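February 20, 2022

Rain again, so the allotment is off and I have spent the day on the marmalade instead, which has been hanging over me ever since Dolores Park left a carrier bag of Seville oranges on the step. No note. There never is. A bag of Sevilles in February is less a present than a summons.

I got the big pan down and found the lid doesn't fit it, and then remembered it never has. Sliced peel until my thumb went numb. The recipe wants it "fine and even" and mine looked like something off the floor of a joiner's shop, but I have eaten Dolores's and hers isn't all that even either. 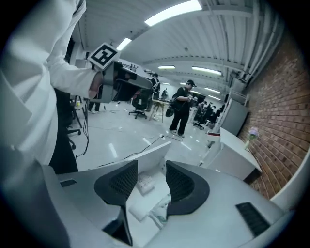 Do I even like marmalade? Only on the second slice, when the first has been jam.

Anyway. The pips went into a muslin, the muslin went into the pan, and the string it was tied with went missing under the froth. The sugar was meant to be warmed in the oven first. I forgot, tipped in both bags cold and stood there stirring like a man rowing home. By then every window in the kitchen had steamed up and the radio had drifted on to a programme about drainage, and I couldn't change it with sticky hands. I now know a fair bit about drainage.

Then the setting point. You put a saucer in the freezer, drop a blob on it, push it with a finger and see if it wrinkles. Mine ran. Seven minutes more, it ran again. I rang the Parks for advice and got Barrett, who has opinions on everything in a saucepan and has never, to my knowledge, washed one.

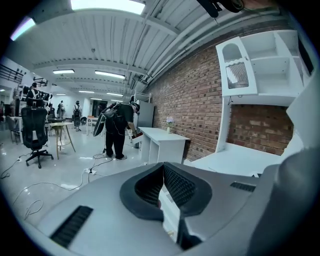
Barrett said I had it on too low, that everybody in Plurkside has it on too low, and that a proper boil ought to frighten you a bit. I turned it up and it did. It spat on the tiles, on the calendar and on my good cuff, and the next saucer wrinkled like an old glove, so I shall have to be civil to him until at least Easter.

Potted it up after tea. I ran out of proper jars and the last of it has gone into a mustard pot and a mug with a saucer on top. The labels are another matter - I know I bought some, and I went through the dresser, the hall table and the drawer with the candles in it without finding a single one.
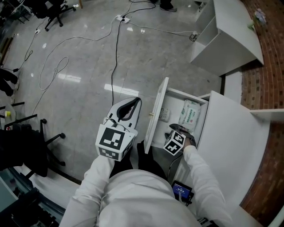

Looking down into the open drawer.

Wrote on the lids in biro in the end. It rubs off if you breathe on it.

Jeptoo Shemweta is to have two jars, as she gave me the plums, and Ho-yin Man can have the mug if he brings the mug back. One jar to Dolores, obviously, who will hold it up to the light and say nothing. The pan is soaking. There is still peel in my slipper.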